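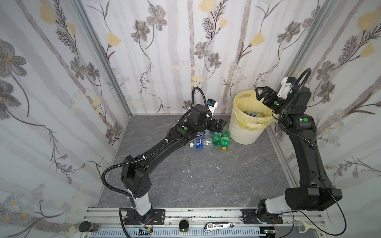
Pluder Project - Manipulation Software Team, Kurkthorpe

Progress report, 4 July 2024
Prepared by Merja Kauppinen for Sostora

Thank you again for your patience while we moved the planner over to the new code base. It took longer than I promised in the spring, and I am happy to say the worst is behind us.

Most of this period went into the bottle-clearing task, where both arms work over one floor and share one wastebasket. Joni Savolainen rewrote the part of the planner that decides which arm may enter the space above the basket, so that the other can go on reaching for the next bottle in the meantime. We have now logged 268 full runs with it, and 260 of them ended without a person stepping in. Of the rest, most were clear bottles lying close against another one, where the perception model drew two bottles as a single shape - Sointu Räsänen is relabeling roughly 300 images to help with that.

Sugeng Ginting has also tidied up Iyamu, our replay tool, and it now shows the wrist camera views next to the planned paths. I can't tell you how many afternoons this has saved us!

We are still 2 weeks behind on the written interface guide. Joonas Mäkelä has the draft and expects to send it to you before the end of July.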